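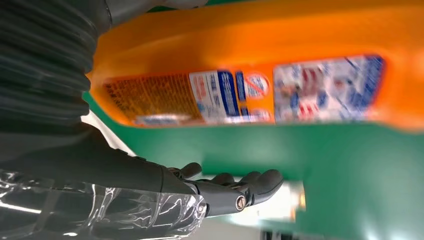 Envase de plástico naranja, tumbado sobre una superficie verde, con los paneles de la etiqueta a la vista.

**El almacén de Mititz revisa el etiquetado de sus envases de limpieza**

La cooperativa de consumo Mititz ha abierto una revisión del etiquetado de los productos de limpieza que guarda en su almacén de Brellano. El inventario de partida recoge 1138 envases de plástico, en su mayoría detergentes líquidos para ropa y suavizantes. La comprobación empezó el miércoles y se hace por lotes, según el orden de entrada en el almacén.

El procedimiento es manual en su parte final. Cada envase se coloca tumbado, con la cara impresa hacia el operario, y se coteja con la ficha del proveedor. Se comprueban el texto de uso y composición, los pictogramas, el código de lote y la adherencia de la etiqueta en los bordes. Los envases con asa se apoyan siempre del mismo lado para que el tapón no cargue peso.

«El problema habitual está en el texto pequeño», explica Anselmo Carhuamaca, responsable técnico del almacén. «Los pictogramas aguantan bien el roce de la caja. Las instrucciones de dosificación se imprimen en un cuerpo mínimo, muchas veces sobre fondo de color, y son lo primero que se pierde». Según Carhuamaca, los fondos naranjas y rojos dan más trabajo que los blancos cuando la tinta es oscura y de tono parecido.

La revisión distingue dos niveles de incidencia. En el nivel 1 entran las etiquetas levantadas o arrugadas que conservan todo el contenido legible; el envase vuelve a la estantería con una anotación en la ficha. En el nivel 2 entran las que han perdido algún dato obligatorio. Estas se separan y esperan una etiqueta nueva del proveedor – el almacén no imprime sustitutas por su cuenta.

Hasta el cierre de esta edición se habían apartado 22 envases, todos de nivel 2. La mayoría procede de un palé que entró en noviembre con el film de embalaje roto. Mititz ha enviado la relación de lotes a Sedgwick, la distribuidora que lo sirvió, y queda a la espera de respuesta.

El criterio de lectura lo ha redactado Angus Lockyer, asesor externo en envasado. La hoja fija la distancia de lectura en la longitud del antebrazo, con luz de techo y sin lupa. «Si en esas condiciones hay que adivinar una cifra, la etiqueta no pasa», indica Lockyer. El documento pide también anotar el color del envase, dato que hasta ahora no figuraba en el inventario.

Las próximas entregas se revisarán en el muelle antes de pasar a estantería. La primera, de aproximadamente 1435 unidades, corresponde a la gama doméstica de Fenmont e incluye garrafas de gran formato. Los socios que tengan en casa un envase con la etiqueta ilegible pueden llevarlo al mostrador de Brellano en horario de mañana, cerrado y sin trasvasar. No hace falta presentar el recibo de compra.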